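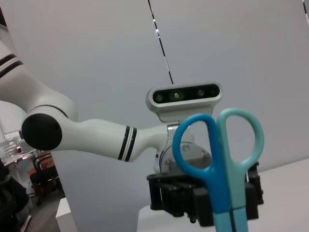 Levers: How a Small Push Becomes a Big One

A lever is a stiff bar that turns around a fixed point. The fixed point is called the fulcrum. The push or pull you give the bar is the effort. The thing you want to move, lift or cut is the load.

Every lever has these parts, but they can be placed in a different order. The order gives the lever its class.

First class. The fulcrum is between the effort and the load. A seesaw is a first-class lever. A pair of scissors is 2 first-class levers joined at one fulcrum, the pivot screw. Your fingers supply the effort at the handles. The paper is the load.

Second class. The load is between the fulcrum and the effort. In a wheelbarrow, the wheel is the fulcrum, the soil is the load, and your hands lift at the far end.

Third class. The effort is between the fulcrum and the load. Tweezers work this way. So does your forearm when you pick up a cup. The elbow is the fulcrum.

Distance matters

The farther from the fulcrum you push, the less force you need. The rule is:

effort x effort distance = load x load distance

Force is measured in newtons (N). Suppose a crate on a seesaw presses down with a force of 56 N and sits 1 foot from the fulcrum. If you press 2 feet from the fulcrum on the other side, you need only 28 N to balance it. Your side must move twice as far as the crate does. A lever does not give you free energy. It trades distance for force.

Try it with thick card. Cut it near the tips of the blades, then cut it close to the pivot. Cutting close to the pivot takes less effort. The load distance is shorter there, so the force on the card is greater. Tin snips for sheet metal have long handles and short blades for the same reason.

Words to know

Fulcrum: the point a lever turns around.
Effort: the force you put in.
Load: the force the lever works against.
Newton: a unit of force.

Text by Carmela Carbone. Checked by Shahab Rashti.
Next page: Pulleys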